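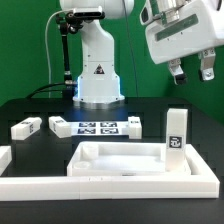
4. Setting up your filing folders

Before you scan any paper into Urka, decide where the finished files will go. Urka can sort scans into folders for you, but it only knows the folders you have made. Changing the layout later is possible and slow, so it is worth ten minutes now.

4.1 Make the top-level folders

1. Open Urka and sign in with the account you made in section 2.
2. Select Library, then New folder.
3. Type a name of up to 72 characters. Letters, numbers, spaces and hyphens are allowed. Slashes and colons are not.
4. Select Save. The folder appears in the left column.
5. Repeat for each kind of paper you keep. Most households start with Bills, Bank, Medical, Car, Home and Taxes.

Note: Folder names are sorted alphabetically. To keep a folder at the top, start its name with a number, such as 01 Bills.

4.2 Add subfolders

1. Select the folder you want to divide.
2. Select New folder again. The new one is placed inside the folder you selected.
3. Name it by year or by company, and use the same method in every folder.

You can go three levels deep. Stuart Pickering, who tested the layout on his own records, used company names for bills and years for taxes and had to redo the bills the following May. Years work better for anything you will throw out on a schedule. Company names work better for warranties and insurance.

4.3 Turn on automatic sorting

Automatic sorting reads the first page of each scan and looks for words you have picked.

1. Select Library, then Rules.
2. Select Add rule.
3. In the Words box, type a word or phrase that is printed on every copy of that paper. An account number is the best choice.
4. In the Send to box, pick a folder.
5. Select Test and choose a scan you already have. If the rule matches, the folder name is shown in bold.
6. Select Save.

A folder can have more than one rule. If a scan matches two rules, Urka uses the one higher in the list — drag a rule up or down to change the order. Scans that match nothing go to Unsorted.

Caution: Do not use a common word such as "total" or "date" as a rule. It will match nearly every scan and fill one folder with papers that belong elsewhere.

4.4 Prepare the paper

- Remove staples and paper clips.
- Flatten folded corners.
- Scan receipts on thermal paper first. They fade, and a faded receipt can't be read by the sorting rules.
- Keep each batch to one kind of paper until you trust your rules.

4.5 Run a first batch

1. Place up to 20 sheets in the feeder, face down, top edge first.
2. Select Scan batch.
3. Wait until the counter stops. Do not add sheets while the feeder is running.
4. Open Unsorted and look at what was left there.
5. For each file, either move it by hand or select Make rule from this file.

Check every file in the first batch before you shred anything. Look for missing second pages, sheets that went through two at a time, and pages that are upside down. To turn a page, open it and select Rotate.

Caution: Keep the paper originals of deeds, titles, birth certificates, wills and signed contracts. A scan may not be accepted in their place.

4.6 Limits

A single folder holds up to 500 files. When it is full, new scans go to Unsorted and a yellow bar is shown at the top of the Library. Make a subfolder, move the older files into it, and the bar goes away the next time you open Urka.

If a rule stops working, the company has probably changed the look of its statement. Open the newest scan, find the account number as it is now printed, and edit the rule to match.

Section 5 covers backups. Set one up before you scan your second batch.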